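Opinion > Hardware > Repair and Reuse

Search articles Enter keyword

Publish the service manual with the machine

January 2025
By the Perkano desk

Office desktops are retired on an accounting schedule, and the schedule has little to do with their condition.
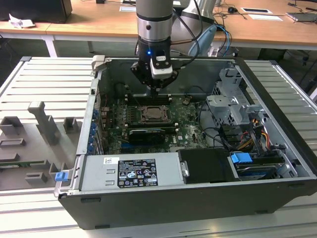
Documentation decides what gets reused

Trindescombe, the refurbisher that takes our old office equipment, logged 3196 desktops last year. It returned 1458 to service. Most of the rest had a fault that could be traced to one part, and the part was often in stock. What was missing was the paperwork: fan header pinouts, memory compatibility tables, power supply ratings, firmware recovery steps.

Manufacturers hold these documents already. Their own service staff use them. Releasing a PDF on the day of sale costs very little, and the usual objection – that manuals expose trade secrets – is weak when the board can be read by anyone with a meter and an afternoon.

Two suppliers show the difference. Addo posts full board drawings and keeps them up after a model is dropped. Prenetero gives them to contract partners only, and withdraws firmware files two years after the last unit ships. Trindescombe can spend up to 2 hours identifying a connector on a Prenetero board before any repair starts.

Public buyers should write the requirement into their tenders: complete service documents, no login, available for the life of the hardware. The next round of county contracts opens in July – the clause would fit in one paragraph.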